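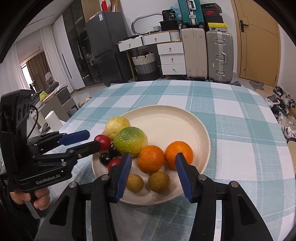
Fruit plate task, both hand-held grippers at the plate. Right jaw against the lower left side of the orange.

February 14, 2020

Entry about the slipping jaw. I write it longer than usual so Sheila Inskip can use it when she comes back, and so that I don't forget the order in which I tried the things.

The short version: in the fruit plate task the jaw opening that is written in the log does not agree with the real jaw opening. It starts good and becomes wrong during the session. When it is wrong, the log says the jaws are closed on the orange while they are still a little bit open, and the policy that was trained from this data (Ovari, the second training) squeezes too late or does not squeeze at all. Ovari dropped the orange many times on the bench arm. First we blamed the policy. I think now the policy learned what we gave to it.

How I noticed. Yoon-hee Jin was replaying episodes from January in Hinari, and she asked me why the width curve never goes back to the same value when the jaws are full open. I had looked at these curves many times and did not see it, because the viewer scales each episode by itself. When she put the first and the last episode of one session on the same axis, the difference was very clear. Full open in the first episode was 88 mm and in the last one it was 84. For a plum or a small tomato this is a big error.

I checked the whole January set. There are 534 episodes. In 44 of them the full open value is away from the calibration by more than 2 mm, which is the limit we agreed in the Srithong notes. All of these are from the right hand tool. The left hand tool has no episode over the limit.

What I tried this morning, in order:

Calibrated the right tool again, from full closed to full open, and repeated this. The values came back fine. So the calibration procedure itself is okay, or at least it is okay when the tool is fresh.

Opened and closed the jaws in the air with nothing between them, for the length of one normal session. No drift. I was a little disappointed because I expected to see it here.

Then the same with the orange. Grasp, lift, put back on the plate, open. The drift started after 28 grasps. It is not slow and smooth as I was imagining, it goes in small steps. Each step comes at the moment of a hard squeeze, and after the step the curve stays at the new level until the next one.

With the lemon I could get it too, but later. With the cherry tomatoes not at all. I squeeze them very softly so this makes sense.

Swapped the cable between left and right tool. The drift stayed with the right tool. So not the cable. I wanted very much that it is the cable.

After lunch I took the right tool apart. The small gear on the encoder shaft is held by one set screw, and the screw was not tight. I could turn the gear on the shaft with my fingers if I pushed a bit. On the shaft there is a bright line where the screw was rubbing. The left tool has the same gear but the screw has blue thread lock on it. On the right one I found no thread lock, also no old rest of it. I looked in the Ruketti assembly sheet and the step is written there, number and everything, so I suppose it was skipped when the right tool was rebuilt. I did that rebuild. I don't remember skipping it, but I also don't remember doing it.

Repair: cleaned the shaft and the screw with alcohol, put thread lock, tightened, and left it to cure. I made a thin paint mark across the gear and the shaft so we can see by eye if it moves again. I made the same mark on the left tool.

I did not repeat the orange test yet. The thread lock should have a full night and I don't want to destroy it by being impatient. So at this time the cause is found, I believe, but the repair is not proven. Please do not write "fixed" in the board.

One thing about safety, which is more important than the data. On the bench arm the gripper uses the same gear and the same type of screw. If the gear slips there, the controller thinks the jaws are at one position and they are at another one, and the force limit near the end of the travel is switched by position. In the bad case the arm could close with the full current where it should be in the soft zone. With an orange this makes juice. With a finger it is another story, and we do reach in to put the fruit back on the plate between trials – me too, last week, with the arm enabled. I have put the tag on the arm switch. The arm stays off until the screw is checked and somebody other than me has also looked at it.

Yoon-hee asked if the slip could also explain the strange closing noise on the arm. Maybe. I don't want to connect everything to one screw.

About the data. I propose to keep the 44 episodes out of the training and not to correct them. Yoon-hee thinks they can be corrected, because the steps are sharp and between the steps the offset is constant. She is probably right for most of them. But in some episodes the step happens in the middle of the grasp, exactly where we need the width to be good, and there I do not trust a correction made by hand. We can discuss it with Sheila.

Also there may be smaller slips under the limit in the other episodes. The limit was chosen for wear of the finger pads, not for this. I will plot the full open value for each session in time order and look for steps of any size.

To do:
Orange test on the right tool, same number of grasps as today and then double.
Check the set screw on the bench arm, with a second person.
Change the Hinari viewer so the width axis is fixed for all episodes.
Add a full open and full close at the start and the end of each session, and let the recorder complain if they don't agree.
Train Ovari again without the bad episodes, same settings, nothing else changed.
Order thread lock, the bottle is almost finished.

Added in the evening: the paint on the right tool is dry. The left one I smeared with my thumb and had to do again.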